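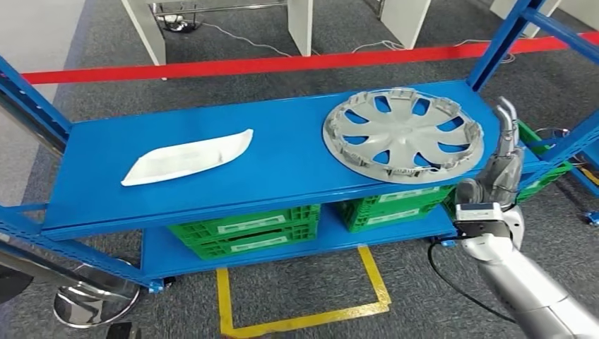 Zilden to Open Reuse Warehouse in Godoy in December

Household goods and vehicle parts to be sorted, priced and resold under one roof

GODOY – Zilden, the secondhand goods retailer, announced today that it will open a reuse warehouse in the former Tralline freight building in December. The site will be the company's first in Godoy and its largest to date, with 30 full-time positions to be filled before opening.

The warehouse will accept furniture, kitchenware, garden equipment, bicycles and small vehicle parts from residents and local businesses. Items will be inspected on arrival, shelved by category and offered for sale to the public. Goods that cannot be sold will be passed to Fudberg, the regional materials recovery firm, under a supply agreement signed earlier this year.

"Godoy residents have been driving past our Zilden trucks for years and asking when we would open here," said Norbert Šimko, Managing Director of Zilden. "The Tralline building gave us the floor space and the loading access we had been looking for. We intend to hire locally, and applications are open now."

Renovation of the building began in the spring. The roof has been replaced over the eastern hall, and the loading docks have been widened to take longer vehicles. The western hall will remain closed to the public and will be used for storage and repairs. Parking for 80 cars will be available at the main entrance, with 20 covered bicycle spaces next to the drop-off lane.

Residents may bring up to five items per visit without an appointment. Larger deliveries, including house clearances, must be booked in advance through the customer desk. Tires, batteries, paint and mattresses will not be accepted.

Under the agreement with Fudberg, unsold metal and rigid plastic will be collected from the site twice a week. Mixed materials will be separated at Fudberg's own plant.

"Clean, sorted material is worth far more to us than a mixed load," said Oldřich Hubáček, Head of Operations at Fudberg. "Zilden's staff will do the first sort at the counter – that saves a full step at our end, and we have priced the contract accordingly."

Opening hours will be 9 a.m. to 6 p.m., with drop-off closing at 5 p.m. Prices will be marked on each item. Trade buyers may apply for an account at the customer desk once the warehouse is open.

About Zilden

Zilden buys, collects and resells used household and workshop goods. The company operates stores and collection services throughout the region.

Media inquiries should be directed to the Zilden press office.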